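# How a Hospital Keeps Track of Your X-ray

When you get an X-ray, the picture goes on a trip. It starts at the X-ray machine and ends up on a doctor's screen, sometimes in a different building. Computers do most of the carrying.

## The picture needs a label

Think about a school with 290 students. If everyone handed in a drawing with no name on it, the teacher would have a big problem. Hospitals have the same problem with X-rays, because one person's bones can look a lot like another person's.

So every X-ray picture has a label stored inside the computer file. The label says who the patient is, what day the picture was taken, and which part of the body it shows. You don't see the label when you look at the bones, but the computer can read it.

## Why your name is not enough

Two people can have the same name. A big hospital might have more than 1,000 patients with the same last name. That is why each patient also gets a number. The number belongs to one person only, and it stays the same every time that person comes back.

This is also why the people at the hospital keep asking for your name and your birthday. They may ask at the front desk, then again in the X-ray room. They have not forgotten you. They are checking that the person in the room matches the person on the list.
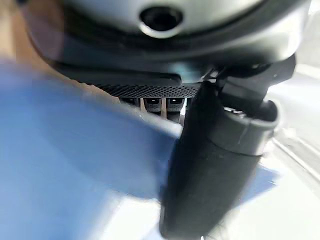 Misaki Wada asked whether a computer could just look at the bones and know whose they are. Sometimes a doctor can tell that two X-rays show the same person — an old break or a filling in a tooth can be a clue. But many healthy hands look alike, and guessing is not safe. The label is faster and much easier to check.

## Where the pictures are kept

Long ago, X-rays were printed on big sheets of film. The sheets went into paper envelopes, and the envelopes went onto shelves. If a doctor needed an old one, someone had to walk to the shelves and find it. Sometimes an envelope was put back in the wrong place.

Now the pictures go into a large computer storage system called an archive. A doctor types in the patient's number, and the archive sends back the pictures with that number on their labels. The doctor can put an old picture next to a new one and see if a broken arm is healing.

## What if the label is wrong?

Mistakes happen. Somebody may type a 6 where a 9 should be. When that happens, the picture can end up with the wrong patient's pictures, or with no patient at all. Workers look for pictures that don't match anyone and fix the labels. They keep a record of each change, so other people can see what was fixed and when.

## Words to know

**Archive:** a place where records are kept for a long time.

**Patient number:** a number that belongs to one patient at a hospital.

**Film:** the thin plastic sheet that X-rays used to be printed on.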